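Hirnthorpe Play Food Assembly Set: data card
Version 2, revised June 8, 2019. Maintained by Kirsten Petrenko.

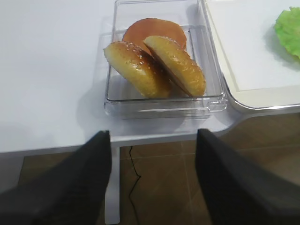

The set covers the assembly of a hamburger from separate parts, as done on a table top with play food. Each record holds one attempt, from parts laid out to burger stacked or attempt abandoned. Parts start in one of two places, the tray or the board, and the start place is written down per part. A typical layout has both halves of a sesame-seed bun and the patty together in the clear plastic tray, with the lettuce leaf on the white board to the right of it. Bun halves may lie flat or lean against the patty; the field "rest" separates the two.

Contents

93 records in total. 90 have a full set of notes. The remaining three lack the closing note and are kept in a separate folder named "partial". Each record has a layout sheet, a step list and a result line.

Fields

part - bun_top, bun_base, patty, lettuce
start - tray, board
rest - flat, leaning, on_edge
order - position in the stack, counted from the base
result - complete, incomplete, restarted

A leaning part that touches more than one other part is still entered once, as "leaning". The part it leans on goes in the free text. Parts that slide during a step keep their original start value.

Stacking order

The reference order is base, patty, lettuce, top. Other orders are recorded as found and are not treated as errors. In 18 records the lettuce went under the patty. Lindalva Camargo asked for these to be marked, so they carry the tag "alt_order" from version 2 onwards.

Labelling

Step lists were written by Kausar Tanoli and checked by Leena Halonen. They agreed on the step boundaries in 85 records without discussion. The others were settled by going back to the layout sheet. Most of the disagreement was over when a bun half counts as placed - on first contact with the stack, or once let go. Version 2 uses the second rule throughout.

Known problems

The names bun_top and bun_base were swapped in part of version 1. This has been corrected, but copies taken before December may still have the old names.

The lettuce leaf has no agreed upper side. Its orientation is not recorded.

Folder layout

records/ - one folder per attempt
partial/ - records without a closing note
sheets/ - blank layout sheet, for printing
changes.txt - list of corrections by version

Use

Free for teaching and research within the Brunivstead group. For other uses write to Ivone Lacerda first. Please give the version number when reporting a fault, and the record folder name if there is one.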